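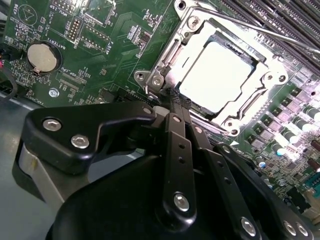
Tatstead Reuse Workshop
Progress report to the Arsenault Fund, second period, to end of November

1. Work completed

The workshop took in 1457 items during the period, mainly desktop computers, monitors and small kitchen appliances. Desktops were again the largest group. Intake was steady until the school holidays, when the Trireck collection point closed for a fortnight and the backlog was cleared.

Electrical safety testing now takes place on the ground floor. The second test bench was wired in and signed off, and items no longer have to be carried upstairs before they are logged. Average time from intake to first test has fallen from 12 working days to 6.

Data wiping follows the procedure agreed at the start of the grant. Drives that fail the wipe are removed and sent for shredding, with the certificate filed against the intake number. Two certificates were missing at the last internal check. Both have since been supplied by the contractor.

2. Stock records

The move from spreadsheets to the Orilora stock system is complete for computers and monitors. Kitchen appliances are still recorded on paper — the category list needs revising before they can be entered. Gervasio Rivadeneira is preparing the revised list and expects to have it ready early in the next period.

3. Variances

Spending on replacement parts was above budget, chiefly power supplies and memory. Transport was below budget owing to the Trireck closure. We ask for approval to move the transport underspend to parts. No change to the total award is requested.

The Wednesday evening repair class ran with around eight learners a session, against a target of ten. Enrolment improved after the start time was put back to 6.30 pm.

4. Next period

Entry of kitchen appliances into the stock system.
Renewal of the shredding contract.
Calibration of both test benches.
Quotation for racking in the rear store, to be sent to the Fund before any order is placed.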